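Who Fixes the Machines at the Hospital?
A kids' guide, ages 8 and up

By Roksolana Prokopenko

So you've been to a hospital. Maybe for a broken arm, maybe to meet a baby cousin. Beeps everywhere, right? Screens with wiggly green lines. A bed that goes up and down with a button. A clip on your finger with a red light in it.

Who makes sure all that stuff works?

Not the doctors. Not the nurses, they're busy with you. It's people called biomedical equipment technicians. Long name. Most everybody says "biomeds." I was one for a while at Skelholm Children's Hospital, down in the basement, next to the laundry. Good job. Loud, though.

What does a biomed do all day?

Mostly checking. Lots and lots of checking. You might think it's all broken machines and sparks and people running. Sometimes, sure. But most days you take a machine that seems fine and you find out if it really is fine.

Think about a bathroom scale. Say you weigh 50 pounds. You step on it and it says 53. Does the scale look broken? Nope. Lights up, shows a number, seems happy. It's just wrong. And if a nurse used that number to work out how much medicine you get, you'd get the wrong amount.

So somebody has to test the scale. How? You put a weight on it that you already know. A 50 pound weight should say 50. If it does, great. If it doesn't, you adjust it and try again. That's called calibration. Say it: cal-i-BRAY-shun.

Every machine has its own kind of test.

The pump test

An infusion pump is a little box on a pole. It pushes medicine through a tube, very slowly, drip drip drip. To test one, we hook it up to a measuring machine and run plain water through. Then we wait. Did the right amount of water come out in the right amount of time? Write it down. Next pump.

At Skelholm we had 188 pumps. One hundred and eighty-eight! Each one got its turn every year. I did 12 in one day once and my eyes hurt.

The heartbeat test

How do you test a heart monitor? You can't just grab a person and ask them to have a weird heartbeat. So we use a box that pretends to be a heart. It's called a patient simulator. You turn a dial and it makes a fast heartbeat, or a slow one, or a skippy one. Set it to 128 beats a minute and the monitor should say 128. Then you make it go way too fast and see if the alarm goes off. It had better. Alarms are loud on purpose, by the way.

The zap test

Hospital machines plug into the wall. Electricity is great but you don't want any of it leaking out onto a sick kid. We have a tester for that too. Plug the machine into the tester, push a button, read a teeny tiny number. Small number good. Big number, machine goes straight to the basement with a red tag on it.

Red tag means DO NOT USE. Even if you're in a hurry. Even if you're the boss doctor.

Where do we keep it all?

Shelves and racks, mostly. Waiting stuff in one place, tested stuff in another. Mix them up and you have to start all over.

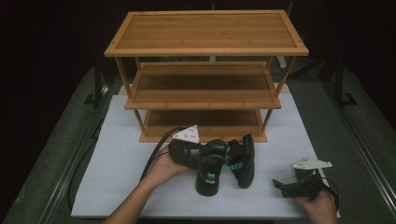

A small rack with three shelves. Plenty of room on it!

Sorting is half the job, no kidding. At our shop the left side was "not yet" and the right side was "all done." A machine that was all done got a green sticker with the month on it. If you ever see a little sticker on a hospital machine that says something like October, a biomed probably put it there. It tells you when the next check is due.

Try looking for one next time. Look, don't touch!

How do you find a lost machine?

This one's a real problem. Machines have wheels. Nurses roll them to where they're needed and then they roll somewhere else, and then somebody parks one behind a door. Now it's time for the yearly check and where is it??

At Skelholm we used a computer list called Valline. Every machine had a number, kind of like a library book. Number 135 was a pump that was always hiding. Fourth floor, then second floor, then in a closet with the balloons. I must of walked ten miles looking for that pump.

Some hospitals put a tiny radio tag on each machine so the computer can show it on a map. Much easier. We didn't have that then.

What happens when something does break?

The phone rings. A nurse says the bed won't go up, or the screen went black. First question, always: is the patient OK? Second question: do you have another one you can use? Then we go get the broken one.

After that it's detective work.

Is it plugged in? Don't laugh, it happens.
Is the battery old?
Is a wire loose?
Did somebody drop it?
Did juice get spilled in it? (Apple juice. So sticky.)

You start with the easy stuff and work up to the hard stuff. Sometimes it takes five minutes. Sometimes it takes a week because you're waiting on a part in the mail. When it's fixed you don't just hand it back – you test it all over again, like it was brand new.

Little parts matter too. Rubber ones wear out. Wheels, feet, seals, the gripy bits on handles. Run a finger over something rubbery at home and feel if there are ridges. Ridges help things grip. When they get worn smooth, things slip. 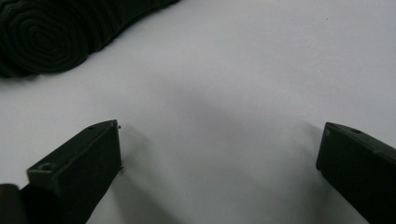 Look at all those ridges! Can you find any at home?

Check the bottom of your sneakers. Check your bike tires. Old ones are smoother than new ones, right? Same thing with the wheels on a hospital pole, only slower.

Try it yourself: be a scale tester

You need a kitchen scale, a grown-up who says yes, and a new, unopened bag of sugar or flour. The weight is printed on the bag.

1. Turn on the scale. Wait for zero.
2. Put the bag on. Read the number.
3. Write it down.
4. Take it off. Do it again two more times.

Did you get the same number each time? Was it close to what the bag says? The paper weighs a little bit too, so it might be a tad over. If your three numbers are all over the place, your scale needs new batteries or it's on a wobbly table. Move it and try again.

Make a sticker for it if it passed. Green, with the month.

Could I be a biomed?

Sure. Do you like taking things apart? Do you like putting them back together again, too? (Important.) Most biomeds go to school for two years or more after high school. Some learn it in the military. Math helps. So does being tidy, which I had to learn the hard way, and being OK with asking questions.

Mr. Dovhaniuk, who trained me, asked the same question every single time I finished a repair. "Would you plug it into your own sister?" If I had to think about it, back on the bench it went.

Words to know

Biomed: a person who tests and fixes hospital machines.
Calibration: making sure a machine gives the right number.
Infusion pump: a box that pushes medicine through a tube.
Simulator: a thing that pretends to be somthing else, like a heart.
Work order: a note that says what's wrong and who's fixing it.

Next time: how does an X-ray see your bones?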